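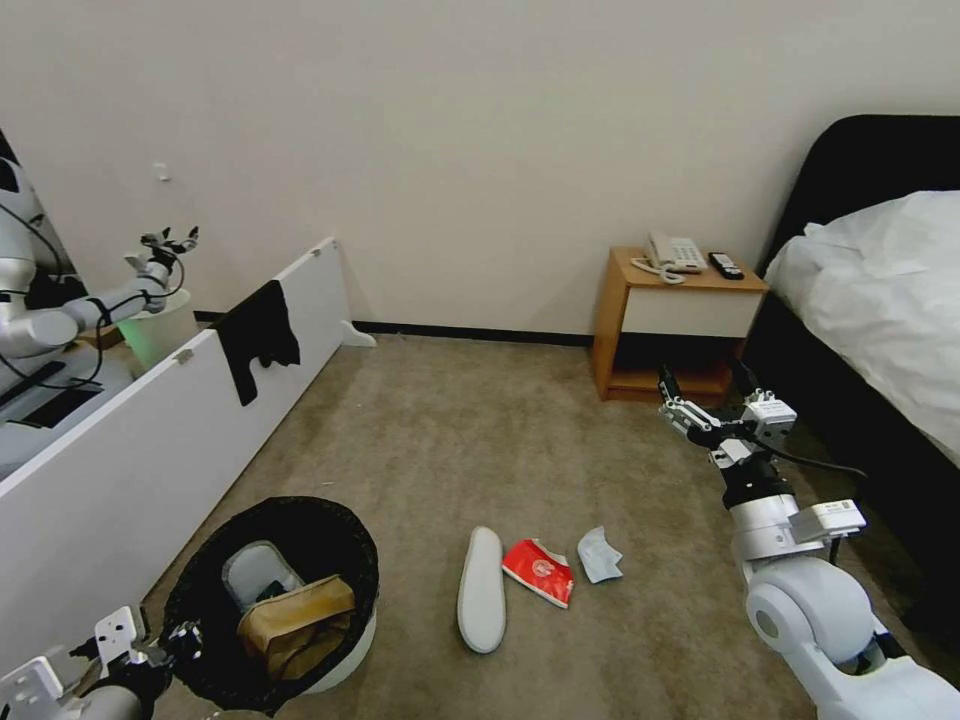
Mock hotel room, head camera, items on the carpet between the bin and the bed.

Print this message | E-mail this message to a friend
Filed under: Manipulation > Mobile bimanual > Data and evaluation

Re: Floor pickup numbers, hotel room set

Hi all,

Replying on-list as a few people asked me the same thing privately. The earlier message is quoted in part so the thread makes sense in the archive.

> On 09/01/2024, Hadi Atallah wrote:
>
> I read the Sorkatow write-up and I'm not sure what the gain comes
> from. You say the policy trained with "ordered" demonstrations
> clears the floor more reliably than the one trained on free-order
> demonstrations. But the ordered set was also collected later, by
> operators who had more practice. How do you separate the two? Also,
> is an item counted as a success when it leaves the carpet or when
> it is in the bin? The text uses both. We are about to start
> something similar on Gara and would like to use the same scoring if
> we can.

Hadi, both are fair points. I'll take the scoring first.

An item counts when it has been released and is resting inside the bin. Leaving the carpet is logged separately as a grasp. The draft mixed up the two in the second results paragraph and I have fixed that. If an item lands on the folded rim of the liner and stays there, it scores as a grasp and a miss. We argued over that one for a while and kept the strict version as it's the easier one to apply when you are labelling from video.

On the ordering. In the free-order set the operator picked up whatever they liked. In the ordered set they always started with the item closest to the bin and worked outward, and they used the arm on the same side as the item. Both sets were trimmed to the same size, 1233 episodes each, and trained with the same Histar configuration. Nothing was changed in the network or the camera setup between the two.

You are right that operator practice is mixed in with this. To check it, we had the same operators go back and record a small free-order set after the ordered one was finished. A policy fine-tuned on that late free-order data did a bit better than the original free-order policy but didn't reach the ordered one. So practice accounts for part of it. I would not put a firm fraction on it from the data we have.

Evaluation was 20 trials per policy, with items placed from a fixed list of layouts. Of the ordered policy's 20 trials, 8 needed at least one regrasp. I mention this as the write-up only gives the final outcome, and a trial with a regrasp takes a good deal longer than one without.

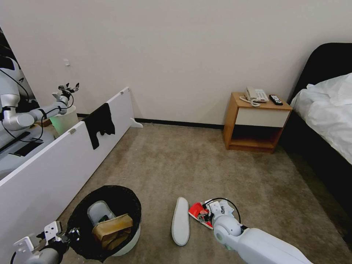

Right gripper down on the red item, white insole still on the carpet.

Most of the regrasps are on thin or soft things. The insole is the worst of the lot. It lies nearly flush with the carpet and the fingers tend to slide over the top unless the approach is steep. Crumpled items are much more forgiving, and almost any closing position will get hold of something. The colour of the item doesn't seem to matter much, though white items do get confused with the bedding when one ends up close to the bed. I have not tested that properly.

Two things I'd suggest for Gara if you go ahead:

Fix the bin position for the first round of collection. We let it drift and spent days working out which episodes were still usable.

Keep the head camera pitch constant. A few degrees of tilt changes how much of the near carpet is in view, and the ordered policy seems more sensitive to it than the free-order one. My guess is that it relies on seeing the bin and the nearest item together — if either is lost it hesitates, and sometimes it reaches for the farther item instead.

The labelling sheet and the layout list are in the Lightfoot share under "floor". The scoring rules are on the first tab. If you change any of them please save a copy under another name, as our scripts read that file directly.

We will run the late free-order check again in September with more episodes and I'll post the numbers to the list. Until then, please treat the comparison as preliminary if you cite it.

Cheers

Print this message | E-mail this message to a friend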